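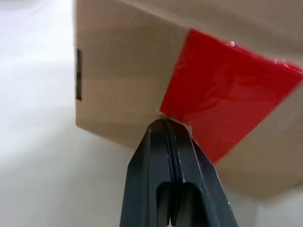 Kazmi Reference Library — Household and Trade Subjects Team

Moving house

Moving house is the act of taking everything a household owns out of one building and putting it into another, usually on the same day and usually in drizzle. It is practised in most settled societies. People who have done it often say they will never do it again, and then do.

History

For much of the past, ordinary families owned little enough to shift it by cart. Many tenancies ended on fixed dates, so whole streets changed places at once and met each other coming the other way. The growth of the furniture van allowed households to own wardrobes too large for their stairs, a freedom they have used ever since.

Packing

The cardboard box is the standard unit. New ones are sold flat; second-hand ones come from shops and neighbours in sizes that do not stack. Books go in small boxes and bedding in large ones, a rule generally learned by lifting a large box of books.

Labelling is a matter of dispute. In her short guide The Rumeck Method, Seren Harries advises writing the room and the contents on two sides of every box, never on the lid, where the next box will cover it. She also allows one box marked "Misc". Her critics regard this as the thin end of the wedge, and most moves finish with five.

The kettle

The kettle is packed last and unpacked first. Mugs, teabags and a spoon should travel with it, though by custom the spoon does not. Some households carry the kettle on a passenger's lap, a seat not always offered to the cat.

Removal firms

Firms charge by the hour, the load or the distance. Candorar, a small firm, quotes a flat 700 pounds for a local move with three porters, pianos extra. Its founder, Damian Krawczyk, lists the piano under "furniture, regrettable". August is the busy season, when families hope to be settled before the school term.

Afterwards

Unpacking goes quickly for two days and then stops. The remaining boxes are put in a spare room or under the stairs, and may be moved again, still taped, to the next address.

See also: Attic; Forwarding address; Parcel tape

Page last revised January 2021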